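Home Entries Older Newer About

Filed under: diary, house, May

Slept badly and was up before the kids, so I made coffee and started on the counter. It has been getting worse since the end of winter. Everything that comes in from the yard lands there first, and then the mail lands on top of it, and by the time anyone wants to cook there is one clear corner the size of a cutting board.

I took it in order from the left. Mail first. Most of it went straight in the recycling. There was a bill from Drareo for the water filter that I thought I had paid, and I had, in April, so that took 5 minutes on the phone and then nearly 40 on hold. The woman was nice about it. She said to ignore the letter and another one would come and to ignore that too.

Then the books. The picture history book has been on the floor by the sofa for weeks and I keep stepping on it. It goes in the white file holder now with the others. The holder was meant for my work papers but I never put any in. The kids can reach it there and so can I, and it stands up by itself, so the books don't slide.

Sand toys after that. They had been in a shopping bag on the back step and the bag had split. I shook them out on the grass, ran them under the hose, and brought them in. I had planned to buy a bin with a lid. Vendness has one for seven dollars but it is deep, and with a deep bin the small scoops go to the bottom and the kids tip the whole thing over to find them. The yellow tray from under the sink does the job. It is shallow and everything shows.

Olumide Ojo came by around ten to return the ladder. He stayed for coffee. He is painting the upstairs hall and has gotten as far as the first coat, and he doesn't like the color. I told him to wait until it dries on all sides before deciding. He asked if we still had the sandbox and I said yes, what is left of it. One of the boards has gone soft at the corner. He has some boards in his garage from the deck and will measure. I will need two, I think.

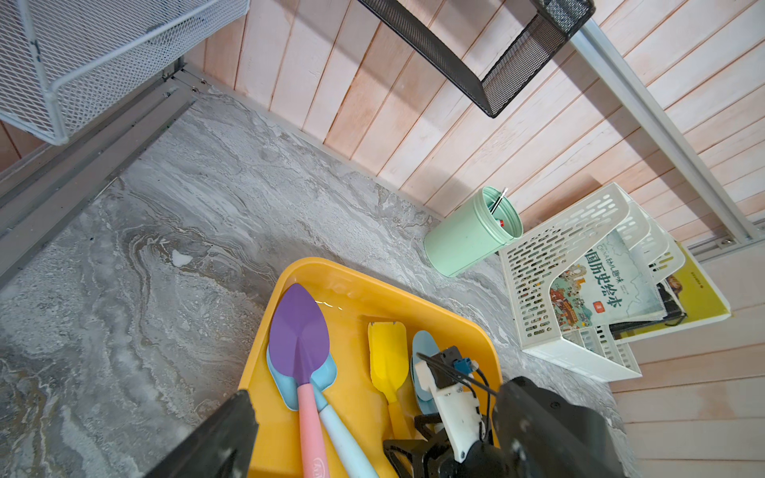 Do the shovels need to be kept apart from the scoops? They all go in the one tray, purple, yellow and blue together, and whoever carries it out carries it back.

Lunch was noodles from Đặng, the leftover ones. I added an egg. The little one ate the egg and left the noodles, the big one did the opposite, so nothing went to waste.

In the afternoon I wiped down the counter and did the wall baskets. The black one had gotten full of things that belong in other rooms. Batteries, a sock, the spare key to the shed, the instructions for the old Gusurine heater that we gave away two years ago. Threw out the instructions. Put the key on the hook. I left the white basket alone because it was not bad and I was tired.

Kids were out in the yard until 7. I made the rule that the tray stays on the step while they play and comes in when they do. We will see. Tonight it came in, with a fair amount of sand.

To do tomorrow: call Drareo again if the second letter comes, ask Olumide about the boards, find the other sock.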